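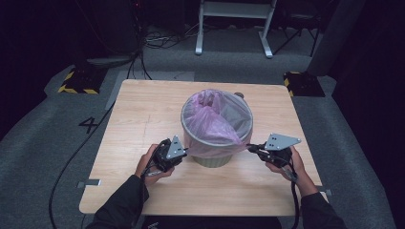

Stonditz, November

Software person wanted for our bag problem (and a lot of other soft, floppy problems)

Hi! I run the manipulation software group at Festonar, and I'm looking for one more engineer to work on perception and planning with me. We're small, we ship code most days, and right now a good chunk of my week goes to trash can liners.

Lining a can sounds like nothing until you try to write the planner for it. The film is see-through, it folds over on itself, and the edge you want to pinch looks a lot like every other crease. Our tracker (it's called Oyelaran, and no, I didn't pick the name) does fine on rigid stuff like cups and boxes. On thin plastic it loses the edge all the time. I have 1135 two-handed demonstrations of bag work sitting on disk, and 57 of them I still can't replay in our tools without the left and right streams drifting apart. Fixing that would be your first job, and I'd buy you lunch for it.

After that, here's what's on the list:

Edge and fold tracking for see-through film, from head and wrist views together.

A grasp planner that can say "I don't know where the rim is" and go look again before it closes the fingers.

Time sync and labeling tools. Our current labeling tool is a pile of scripts I wrote in a hurry, so please be kind.

A policy training pipeline that doesn't fall over when one stream goes missing.
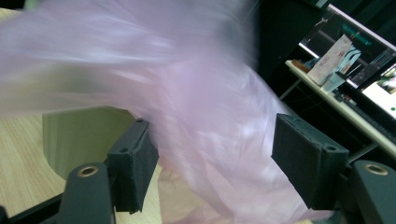
Pink liner between the fingers, seen from the gripper. Now find the edge!

You'd be a good fit if you write solid Python and some C++, you've worked with camera data that had something wrong with it, and you like going back and forth between a plot and the real hardware. Calibration experience would make me very happy. A degree is fine, and so is not having one. I care a lot more about code I can read.

The job is full time and on site at our Grotadside building, with 2 days a week from home if you want them. We have 2 openings in total this round, but the other one is for controls and has its own page, so please say which one you're after.

To apply, send me a resume and a short note about a bug that took you way too long to find (I love these, go on as long as you like). No cover letter needed. First chats are by video, half an hour, and then we'd have you over for an afternoon to work through some of our recordings with the group. I read applications every Thursday and everybody gets a reply, even if it's a no.

Use the form on the Festonar jobs page and put "bags" in the subject line.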